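Visit report: Callitmont open day, Bragança
Friday, December 15, 2023

Gwendolyn Calloway and I went to the Callitmont open day to see Jaltodum, their drinks-serving robot, which is offered on a monthly hire. We have been looking for something for the breakfast room, and the brochure had left us with questions about cups and upkeep.

The demonstration was on a plain white table with two metal dispensers side by side. Callitmont sells the robot without any dispensers of its own, so a customer can keep the ones already on the counter. 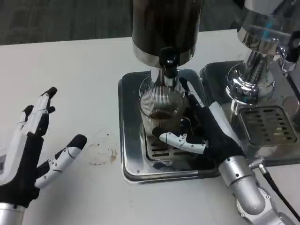
Priya Doucet took us through the hire terms. The basic package is 700 euros a month with a minimum of 2 years, and includes one service visit each May. Setting up is a single charge of 3,438 euros, or 2,144 if the customer's own staff do the teaching of positions. Gwendolyn asked what happens if a dispenser gets moved during cleaning. The positions have to be checked again, and a member of staff can do that after a day's training. 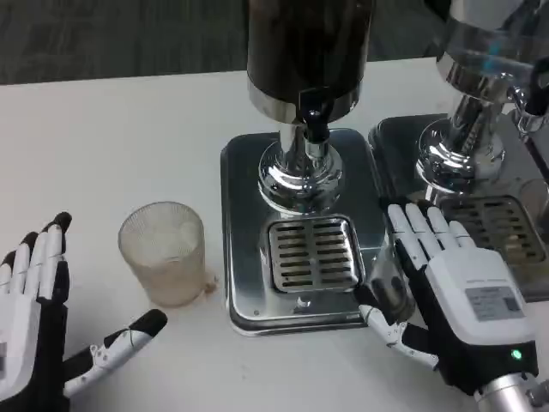
Both hands have five digits, with white finger segments and black fingertips. I asked about replacing the tips. They are charged as extras under the basic package - I would want that price in writing before we sign anything. Gwendolyn was more concerned with cups. Ours are Brovine stacking cups, taller than the ribbed one on the table, and Priya offered to try them if we post a box.

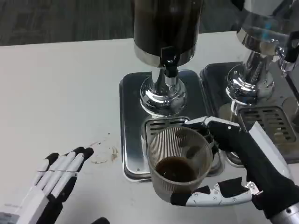 Wiping down is left to the customer, table and trays included. The hire does not cover spills on the hands either, and we were given a separate sheet on that.

We have asked for a written quote for one unit, with the fingertips listed. Gwendolyn is sending the cups on Monday.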